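Sunday, October 11, 2020
By the Wusitico Kids' Page

Why Does a Towel Have Fuzz, and Why Do Grown-Ups Care How You Fold It?

Sooner or later a grown-up is going to hand you a warm pile of towels and say the word "fold." You could run. Most people try that first. Or you could find out what a towel is really made of, which takes about as long as hiding in the bathtub and is better for your knees.

Get a bath towel and look at it very closely. Put your nose right on it if you like. It should be a clean one. You'll see that the fuzz isn't fuzz at all. It is made of tiny loops of thread, hundreds and hundreds of them, all standing up like a crowd waiting for a parade. Cloth with loops like that is called terry cloth.

A plain cotton sheet doesn't have loops. Try drying yourself with a sheet some time and see how you like it. The water mostly slides around and you stay wet and grumpy. Loops are better at this job because water likes to creep into small spaces, and a towel is nearly all small spaces. Every loop gives the water one more place to go that isn't you.

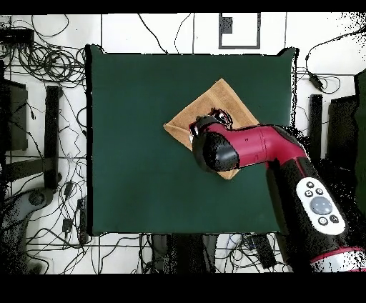 A folded tan towel on a green cloth. Turn a square so its corners point up and sideways and you get a diamond.

Now, the folding. A fold is a very old trick for making a big thing small without cutting it up. Each time you fold a towel in half, you get half the area and twice the layers. One layer becomes two. Two become four. Then eight, then 16, and by then your towel is a brick and will not cooperate any further.

Paper does the same thing, only it gives up in a more dignified way. Take a sheet of notebook paper and keep folding it in half. You may be sure you can get to 100 folds. You can't. Somewhere near seven, most people start making faces and sitting on it.

Why does it get so hard? When you bend a stack of cloth, the layer on the outside of the bend has to travel farther than the layer on the inside. It's like runners on a curved track. The kid in the outside lane has more ground to cover. With two layers you hardly notice. With 16, the outside layers are doing a lot of traveling and the inside ones are getting squashed and complaining about it.

Terry cloth is worse than a sheet, too, as all those loops stick up and keep the layers apart. That's why a towel never folds as flat as you want it to. It puffs. If you look at the folded edge of a towel from the end, you won't see a sharp crease like the one in a paper airplane. You'll see a round bend, like a sleepy letter U.

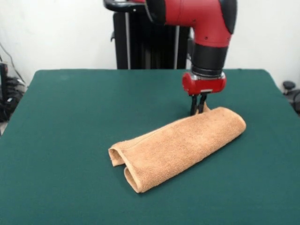
Then there's the hem. The hem is the band along the edge where the cloth is turned over and sewn down so the threads can't wander off. A towel without a hem would slowly turn into string, which might be interesting but would not get you dry. The hem feels thicker and tighter than the rest, and it's useful for folding. Match hem to hem and your edges will line up. Match hem to nothing in particular and you get the sort of towel that has to go at the bottom of the pile.

Want to try an experiment? You need one towel, a table and a ruler.

Lay the towel flat and smooth it from the middle out. Measure how thick it is. (This will be a small number. Don't be disappointed in it.)

Fold it in half, hem to hem, and measure again. Don't squash it.

Fold it once more and measure a third time. Is it exactly twice as thick as before, or did the air in the loops have something to say about that?

Now undo it all and fold it the long way instead, so that it makes a long, skinny shape. It takes up just as much room as before, only in a different direction. Long skinny towels suit a bar on the wall. Short fat ones suit a shelf. There is no towel police, but there is usually one person in every house who has a strong opinion, and you should find out who that is before you start on the second towel.

When you're done, put the pile away. Carry it from underneath, with both hands. If you hold it by the top towel, you will have one folded towel and a chance to practice on all the others.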